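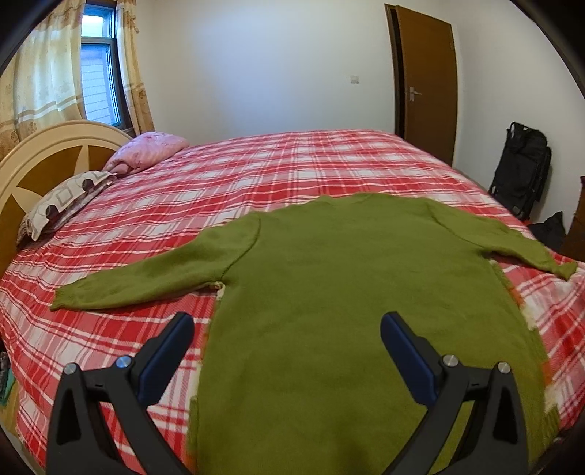

Unit 4: Knit Fabrics and Their Care. A knit fabric is made of loops, and a woven fabric is made of straight yarns that cross. Almost everything in this unit follows from that difference. The loops can open, close and lean to one side, so a knit stretches and a woven cloth of the same fiber barely does. A green sweater lying flat on a plaid sheet gives you both kinds at once: the sweater is knit, and bed sheets are nearly always woven. Pull a sheet along the grain and little happens. Pull a sweater and it gives, then comes part of the way back.

Terms to know for the quiz: course (a row of loops running across), wale (a column of loops running up), gauge (loops per inch), ply (strands twisted together to make one yarn). Students mix up course and wale every year. Wales go up, like a wall.

Fiber and recovery

Wool has a natural crimp and recovers well from stretching. Cotton has very little crimp and tends to stay where you put it. Acrylic falls between the two, but too much heat can relax it for good, and no amount of washing will bring it back. Blends behave mostly like whichever fiber there is more of. Read the label before you decide anything.

Stitch pattern matters too. Ribbing pulls in and springs back. Cables use more yarn for the same width and make a heavier, warmer fabric. Stripes add no weight to speak of, but colors can bleed into each other in the first wash – test a damp white cloth against the darkest color. 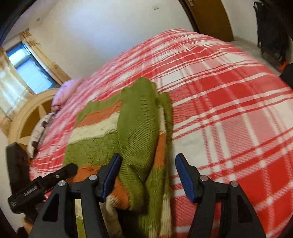

Washing

Use cool water, 30 degrees C or lower, and a small amount of mild soap. Soak for 8 minutes. Do not rub or wring. Wool felts when heat, water and motion come together, and felting cannot be undone. Press the water out against the side of the basin, then roll the piece in a towel.

Dry flat, away from a heater. A wet sweater on a hanger carries its own weight from the shoulders and will grow in length.

Storage

Fold knits and keep them on a shelf or in a drawer. Heavy pieces go at the bottom of the stack.
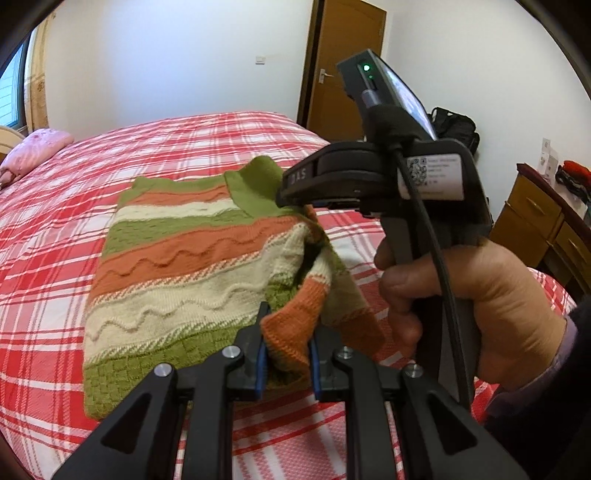 Clean everything before it is put away for the summer, as moths are drawn to sweat and food stains more than to clean wool. Cedar helps a little when it is fresh. Freezing works on small items if they are sealed in a bag first.

For the lab

Bring one knit swatch and one woven swatch, 200 mm square, unwashed. Mark the edges with thread, not pen. We will measure, wash, dry and measure again, so write your starting numbers down before class. The Plivley reader, chapter 8, covers shrinkage. Skip the section on industrial dyeing.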